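Notebook, wardrobe task, Noltdale
26/08/2025

Second block of teleop on the hanging task. I said I'd write up what I think while I'm still annoyed, so read it with that in mind.

The task as it stands in the Borano task sheet: garment goes between the closet and the sofa, with a hanger involved at some point. The sheet says "operator performs the task naturally". I've now spent enough hours in the headset to say there's nothing natural about it. You're working through a head camera with no feel in the fingers, and your idea of where the gripper is comes mostly from watching it cover up the thing you want to grab.

Target for the block was 40 demos. We saved 28. The rest I binned at the station, mostly for cloth slipping out of the fingers, and a few because I'd stopped halfway to think and didn't want a long pause going into training. The Funitz people reckon pauses wash out if there's enough data. I haven't seen a plot that shows it.

Closet notes. Everything in there is white or near enough, walls, back, door, and the white tee on its white hanger is hard going through the camera. The orange top on the wall hook is far easier to find. I suspect any policy we train off this will learn "go to the orange thing" and we'll all congratulate it for understanding wardrobes. I'd want to see it with a grey jumper on that hook before I believed anything. 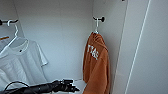 Reach is the other problem. Coming in low keeps the arm out of the camera's way but leaves you poor angles for lifting cloth off a hook. Coming in high gives you the lift, and then you can't see the collar. I tried both and got saves from both, so the set is now mixed. Whether that counts as useful variety or as two half-datasets depends on who you ask. My money's on the second. If we pick one, I'd pick low, and accept more failed lifts.

Also the cable. It needs to be dressed properly along the arm before the next block. Somebody has written "cable OK" on the checklist and I don't agree with somebody.

Tried hand guiding as well, with the arm in float and me standing beside it pushing the wrist about. Good feel, much better than the headset for finding how much pull the cloth will take. But my own arms end up in front of the camera for half the run, and the robot isn't going to have my arms there at test time. We could replay the joint path afterwards with nobody standing in, and that works fine for rigid stuff. A hoodie doesn't fall the same way twice. I did three replays and stopped. Would not bother again for cloth, might for the door.

Sofa end. Easier to see, far more colour about, and the seat is at a friendlier height. My complaint here is with the start states. We're meant to scatter the garment "randomly" and what we do is drop it over the front of the cushion because that's where the arm reaches comfortably. Hanger on top, because then it's easy to pick. I did it myself all session. If the starts are all polite, a success rate off them won't mean much.

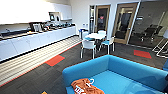
For the next block I want the starts drawn from a list made up beforehand, including ones the operator hates: garment shoved into the back corner of the seat, hanger underneath, hanger face down with the hook pointing away. Expect the save rate to drop. Fine.

On numbers. The plan says 100 demos gets us a first policy and 400 gets us one worth showing. Those figures came over from the Nikolaidis bench set, which was cups and blocks on a table, and I can't find anyone's reasoning for why they'd carry across to a hanging hoodie. I'd sooner train on the 28, watch it fail, and learn what kind of failing it is before we burn another fortnight in the headset. I was outvoted on that earlier in August and I'm putting it down again.

One thing I'll concede. By the end of the block I was noticeably quicker on the hook than at the start. Trouble is that means the early and late demos are by two different operators, both me. We should log order within the block and try dropping the early ones.

To do:
- re-dress arm cable, take "cable OK" off the checklist until it's a real check
- write the start list for the sofa
- find a grey or dark garment of similar weight
- agree on low or high approach, write it down
- operator and run order into the episode metadata
- ask Funitz for the pause plot

Recent entries
Door panel, float mode, first go
Hanger grasps: narrow or wide fingers
Headset lag, again
Borano task sheet, marked-up copy
Why I don't trust the cup results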